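Care and Storage of Tapes, Records and Playback Equipment at Home

Guidance for contributors and listeners
Issued by the Milero Sound Archive. Last revised 19/11/2021.

The Archive receives many enquiries from households that hold recordings of their own: family tapes, local concerts, radio programmes taped off air, and records bought over a lifetime. The following advice is intended for ordinary homes. It requires no specialist equipment, and most of it can be carried out at a kitchen table.

Preparing a place to work

Choose a room that is dry and free of cooking fumes. Wipe the table with a damp cloth, allow it to dry fully and cover it with a clean cotton sheet. Food and drink should be kept elsewhere until the work is finished. Carpets shed fibres when walked upon, and a hard floor is to be preferred. Hands should be washed and dried before any disc or tape is handled.
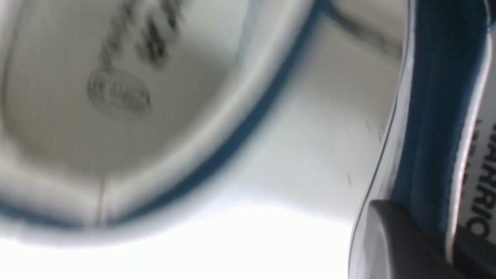 Loudspeakers and power supplies contain magnets. Cassettes and open reels should not be set down on top of them, even for a short time. Mobile telephones should be placed on a separate surface.

Cleaning records

Hold the disc by its edge and label only. Loose dust is removed with a carbon fibre brush while the record turns on the platter; the brush is held lightly and drawn outwards at the end of the turn. Where dirt remains, a soft cloth dampened with distilled water may be used, following the grooves and never crossing them. Tap water leaves mineral deposits and is not suitable. Household glass cleaner must not be used on any record.

Shellac discs, which are commonly played at 78 revolutions per minute, should never be touched with alcohol. If you are uncertain what a disc is made of, please clean it dry.

After cleaning, stand the record in a rack to dry for 20 minutes before returning it to its sleeve. Paper inner sleeves that have become brown or brittle should be replaced with lined ones, and any handwritten notes on the old sleeve kept with the disc.

Cleaning a cassette deck

Switch the machine off at the wall. Moisten a cotton bud with isopropyl alcohol and wipe the heads and the metal capstan until a fresh bud comes away clean. The rubber pinch roller should be cleaned with a barely damp bud and a little mild soap. Leave the door open until all parts are dry.

Tapes that have not been played for many years should be wound to the end and back once before listening. If the tape squeals or leaves brown residue on the heads, stop the machine at once and seek advice.

Storage

Records and cassettes should stand upright, neither leaning nor tightly pressed together. Lofts, garages and outside walls are best avoided, as are shelves above radiators. The lowest shelf should be raised clear of the floor in case of a leak. 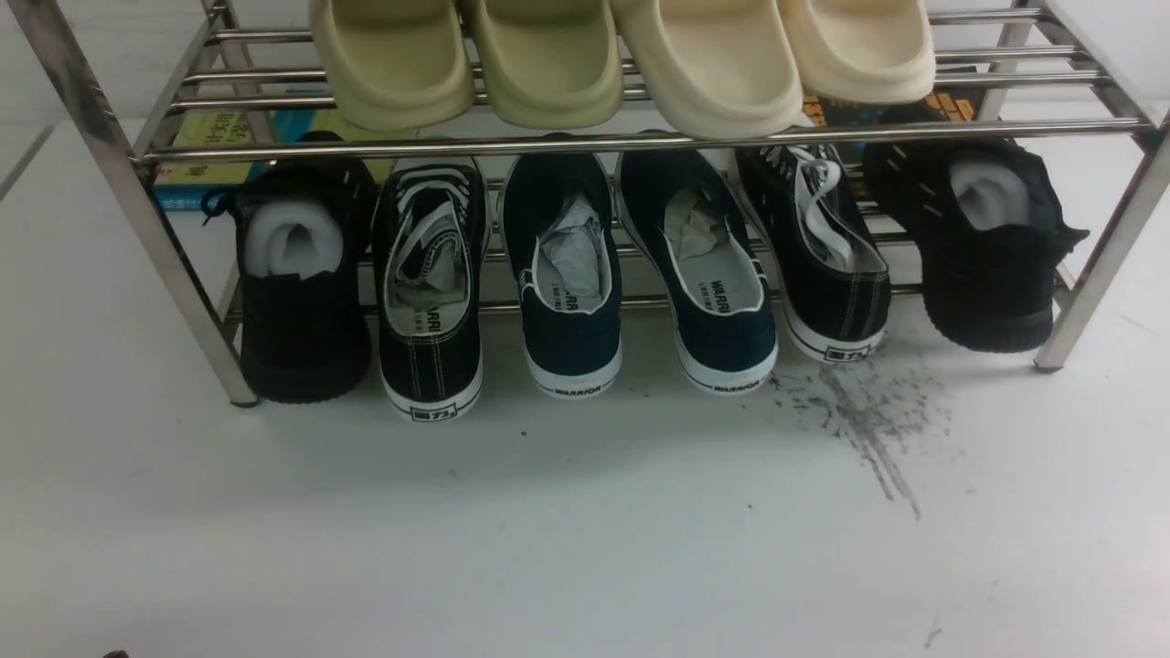 Open metal shelving allows air to pass freely but should be checked for sharp edges, which can split card sleeves. Heavy boxes are placed low down. Adhesive tape and rubber bands should not be used to hold broken cases together; plain cotton ribbon is safer and may be tied loosely.

Labelling

Write labels in soft pencil before attaching them. Each should give the name of the performer or speaker, the place, the year if known, and the name of the person who made the recording. Mr Isamu Hayashi, who prepared the Yokoyama collection for transfer, numbered all 39 of its reels on both the box and the leader tape, so that a reel returned to the wrong box could be identified at once. We recommend the same practice to others.

Making a copy

Where a recording exists only once, a digital copy should be made before it is played for pleasure. Keep 2 copies in separate buildings, and open the files once a year to confirm that they still play. August is a convenient month for many families.

Contributors to the Curico and Wokau listening programmes are asked to send copies only. Original tapes and discs should be brought in person, by appointment with the Archive office.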